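Ok a few of you asked how the one-bag packing went for the July trip so I'm doing it as a thread. Kettle's on. It's long, sorry

Background for the new people: six nights, two towns, trains in between, and one bag that had to go under the seat. I'm a chronic overpacker. Last winter I took four jumpers to a place that was 30 degrees. Four!!

The bag is a Cliner, the small grey one. I bought it second-hand from Orlando Escobar at work, who swore he'd done three weeks in Portugal out of it. Having seen how often Orlando wears the same shirt to the office, I believe him

First lesson: shoes are the whole problem. Everything else squashes. I took the pair on my feet and a pair of flat sandals and that was it. Did I miss my boots? Yes, on the one wet night in Brenulov, walking back from dinner down a lane that was basically a creek

Second lesson: toiletries. I decanted everything into those tiny pots and then forgot to label them. Washed my hair with moisturiser on day two. It was quite shiny afterwards, I'll be honest

The Tóth guesthouse had a laundry room in the basement, coins only, 60 minutes a wash and 90 for the dryer. The dryer is a liar. Bring a travel clothesline, the twisty kind that doesn't need pegs. Mine lives in the side pocket now

Someone asked about rolling vs folding. I was a roller for years. My aunt was a roller. Then Erzsébet Csizmadia, who ran the guesthouse, watched me wrestle with my bag in the hallway, sighed, took everything out and repacked it on the landing in front of two other guests

Her way: T-shirts folded long and skinny first, sleeves in, then over on themselves into a flat packet, and the packets stand up in the bag like files in a drawer. So you can see every colour from the top and you're not digging to the bottom for undies at 6 am

I've tried it on everything in the cupboard now. Works for tees, works for light pyjamas, hopeless for linen (linen does what it wants)

The flat packet, and long and skinny:
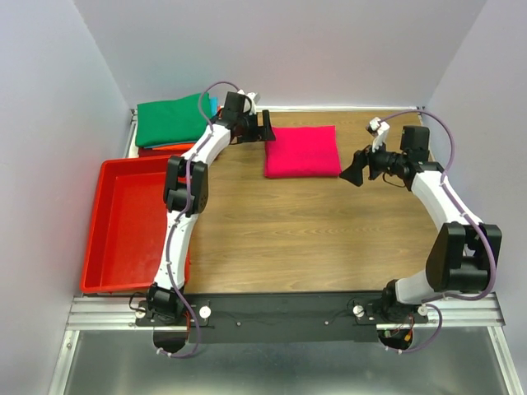
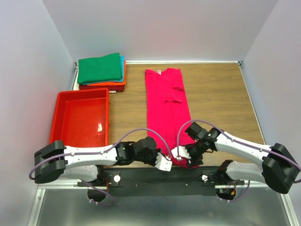

My sister says she's always done it like this and that I never listen to her. Both possible

Third lesson, colours. Pick two that go together and then one loud thing. Mine was navy and grey plus a mustard cardigan that ended up in every single photo. If I wore it six days running, that's between me and the cardigan

Things I packed and never touched: the second book, a sewing kit, a belt, the "nice" top. Always the nice top. It has been to five countries and never left the bag

Things I should have packed: a proper torch, a spare charging cable, an empty tote for market days. I bought a tote at the station in Filley for a ridiculous price and the handle went before lunch

Oh, and write your locker code down somewhere. Mine was 3016 and I was so sure I'd remember it – stood there trying 3160 over and over while a very patient man waited to get at the locker underneath

Weight at the end was more than at the start, because jam. I regret none of the jam. You can't take it through security in hand luggage though, so if you're flying home, either eat it with a spoon beforehand or go by train like me

Next one's in spring and I'm trying for the same bag with a coat in it. If anyone has managed a proper winter coat under a seat without wearing it the whole way, tell me how. Replies are open, be nice about the jumpers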